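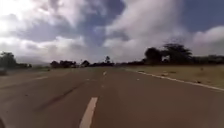
Clilum Road Recorder - Set-up Guide
Section 4: Recording your first drives

By now you should have the recorder bolted on, the camera plugged in and the little green light showing on the main box. If the light is amber, go back to Section 3 and sort the power lead out before you read any further. I've tried to skip that step myself and it only means doing everything twice.

I'm going to take you through a first recording session the way I do it at Clurerport, with the odd grumble along the way. The idea is simple enough. The steering model learns by watching a person drive. Every clip you bring home is a set of pictures with the wheel angle and speed stored beside each one, and the model tries to work out what the person would do next. Give it tidy driving and it picks up tidy driving. Give it me eating a sandwich and it picks that up as well (ask me how I know).

4.1 Choosing a road

Start dull. I know you want to get straight into town with the roundabouts and the buses, but your first hour should be on a wide, straight, paved road with nothing on it. Open country is lovely for this. You want painted lane dashes you can see well into the distance, a solid edge line on at least one side and a verge that's a different colour from the tarmac. Dry grass is great, the pale straw colour stands out a mile!

Weathered road surfaces are fine, and so are dark streaks and patched bits. Please don't go hunting for a perfect road. A model that has only seen fresh black tarmac gets very nervous about a skid mark, and I've watched one try to steer round a streak as if it were a kerb. Bits on the verge are fine too. Leave them be and carry on.

Note: check that you're allowed to record where you're going. Permission for a private track doesn't cover the public road at the end of it.

4.2 Setting the view

1. Park on level ground, facing down a straight stretch if you can manage it. A long car park will do at a pinch.

2. Open the Live View page on the tablet. Give it a moment to wake up.

3. Tilt the camera until the horizon sits near the middle of the picture, with road below and sky above. New people nearly always point it too low. They think the sky is wasted space, but the far end of the lane lives right up against the horizon and that's the part the model needs for looking ahead.

4. Turn the camera left or right until the road narrows away close to the centre. A touch to one side is all right. The calibration in 4.3 mops up small errors.

5. Look at the bottom corners. If a sliver of your own bodywork is poking in, decide now whether it stays. A small dark curve in one corner does no harm as long as it's there in every single clip. What does do harm is having it on one day and not on the next.

6. Do up both clamp screws, then give the bracket a firm wiggle. If the view shifts on the tablet, it isn't tight.

Caution: never adjust the camera while the vehicle is moving. Pull over somewhere safe, stop, put the brake on and then fiddle.

4.3 Calibrating

7. Press Calibrate and choose Straight Road.

8. Drive in a straight line at a steady, gentle speed until the bar fills. Keep your hands still. The recorder is learning what "wheel in the middle" looks like on your vehicle, so a wobble here follows you through the whole set.

9. Stop and read the number on the screen. The box takes 341 frames for this step and tells you how many it could use. If it kept all of them, wonderful. If it threw out a big handful, the usual culprit is a dirty lens. Wipe it with the cloth from the kit (your sleeve will smear it, I've tried) and go again.

10. Press Save. It does not save by itself, and I have asked for this to be changed.

4.4 Light, cloud and glare

People get very worried about the sky, so here's my view of it. Broken cloud is a good thing to record under. You get deep blue in one patch, thick grey in another and a blast of white where the sun pushes through, sometimes all in one picture. Your trees will go nearly black against that and you'll lose the detail in the leaves. Don't try to fix it! The model has no use for leaves. It wants the lane paint, the edge line and the shape of the road.

Leave Exposure on Road First. This tells the camera to set its brightness from the lower half of the picture and let the sky do as it pleases. If you switch to Whole Picture on a bright day, the road can come out murky, and then your paint fades into the tarmac.

A bit of glare in an upper corner can stay. Glare lying across the lane markings is another matter. If you can't make out the paint on the tablet, the model probably can't either, and I'd turn round and record the other direction first.

4.5 Making the recording

11. Pull out safely and get up to a steady speed before you start. The first few seconds after setting off are mostly gear changes and mirror checks.

12. Have your passenger press Record. There should always be a passenger for this. The driver drives, the passenger does the tablet, and they don't swap halfway through a clip.

13. Hold your lane for 60 seconds. Sit in the middle of it and make small, calm corrections, as you would with someone asleep in the back.

14. Press Stop, then tag the clip straight away. You'll want Road Type, Lanes, Traffic and Weather. For Lanes, tag what the paint tells you. If you've only a partial view of the far side and can't be sure, there's a Not Sure button, and I'd much sooner see that than a confident guess.

15. Repeat until you have a good stack of clips. Change lanes between clips where it's safe, so the model sees the dashes from both sides. Give the lane nearest the edge line its fair share as well.

Some softness in the picture close to the bumper is normal once you're moving. The nearest dash always blurs a little at the edges and the ones further off look sharper for their size. If everything is soft, including the treeline, the focus ring has worked loose. Pull over and see to it.

4.6 Empty roads and the "nothing happened" problem

This is the bit I get the most post about. You come home, look through your clips and think, well, that's an hour of nothing. Straight road, no cars, no people, some trees. Was it worth the fuel?

Yes, up to a point. The model needs a calm baseline, and it has to learn that doing very little is often the right answer. The trouble starts when calm is all you have. If nearly every picture is paired with a wheel angle of zero, the model decides that zero is a safe bet everywhere, and then it meets a bend.

My habit is to record the easy stuff first, use it to check the kit, and then go looking for curves. On the Tonthorpe set we ended up with 3221 clips, and only 187 of them had a proper bend in. You can guess how that model drove. We went back out in May and did nothing but corners, and I felt quite ill by the end of it.

The Balance page on the tablet shows your wheel angles as a row of bars. A tall spike in the middle is expected. If the bars on either side are so short you have to squint, go and find some corners before you record any more straights.

Note: you can ask the software to use fewer of the straight clips when it trains (Section 7 covers this). Keep the originals all the same. Disks are cheap and driving back out is a pain.

4.7 Clips to bin and clips to keep

Bin a clip if:
- the driver was distracted, or drifted over a line without meaning to
- the camera moved
- the clock on the box and the clock on the camera disagree (you'll see a red triangle)
- there was something on the lens

Keep a clip if:
- it's boring
- the light was odd but the paint still shows
- there's a dark blurry something at the far edge and you can't tell what it is. Tag it Unknown Object and move on. Please don't tag it as a car because it might be one

Small recoveries deserve a mention. If you drift a little within your lane and bring it back smoothly, keep that clip and treasure it. The model badly needs to see how a person gets back to the middle. Don't go weaving about on a public road to make more of them, though. If you want recoveries on purpose, use a closed track.

Caution: the steering model must stay off for the whole of this section. The Assist switch should be down and the orange cap fitted over it. Nothing you record here needs the model to be driving.

4.8 Getting the clips off the box

16. Park, leave the power on and wait for the disk light to stop flashing. Pulling the disk early can lose your last clip, and it will be the best one of the day.

17. Slide the disk out and put it in the Manurung dock. The label faces you.

18. Choose Copy and Check. Plain Copy is quicker - but it won't tell you about a damaged file until you're halfway through training.

19. Watch three clips from start to finish, picked from different parts of the day. Check that the horizon is at the same height in all three. If it has crept up or down, your bracket slipped, and you'll need to find the clip where it went.

20. Write the road, the direction and the camera height on the log sheet. Do it while you're still in the car if you can. I have a drawer of disks marked "long road, sunny" and they're no good to anyone.

Once the dock shows a green tick you can wipe the disk and put it back in the box. Section 5 goes on to junctions, where you'll need the side cameras fitted, so have the long hex key handy.

Guide text last revised 19 April 2024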